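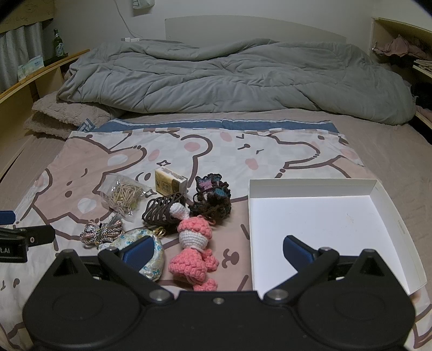
Cestinura is a small-parts sorting and boxing service for handmade goods, set up by Senad Babić to clear a backlog of finished and half-finished crochet. These are the desk notes for one parcel, order 201. Sorting is done on a bed, on a printed sheet, as the parts are light and a soft surface stops them rolling. Crochet, cord and metal rings are kept in view until the list has been checked, with the white cardboard box left open to the right of them. The patterned fabric pouch stays near the front of the sheet. The blue and white checks along the far border give a straight line to lay things against.

## Notes on the pieces

**Doll, pink and white.** Crocheted, with a white head and a pink body. Laid face-up for checking. The limbs are small and should not be folded under when the doll goes into the box.

**Cone, brown.** Ribbed crochet, open at one end. Packed on its side with the open end clear. Nothing is stored inside it - the rib stretches and is slow to recover.

**Butterfly piece.** Purple and blue motif on a dark brown crocheted ground. Packed flat, motif upwards.

**Cord, tan.** Coiled in a clear plastic bag. The Stevik list gives it as a spare and it travels in its own bag.

**Cord, braided.** Pink, silver and blue-grey strands, tangled. To be separated by hand before boxing. Pulling from one end tightens the braid, so work from the middle outwards.

**Rings, gold-coloured metal.** Small and easily lost in the folds of a sheet. They go into a pouch before anything else is moved.

**Pouch, light blue and white.** Floral pattern with a shiny brocade texture. The surface snags on bare metal, and rings are wrapped in tissue first.

## Packing order

1. Rings, wrapped
2. Flat crochet
3. Cone and doll, side by side
4. Bagged cord along the wall of the box

Labels are from Prekix, in rolls of 1,000. The parcel is addressed to Lazarević and was entered in the book on 2 February 2024. The next sorting is planned for July.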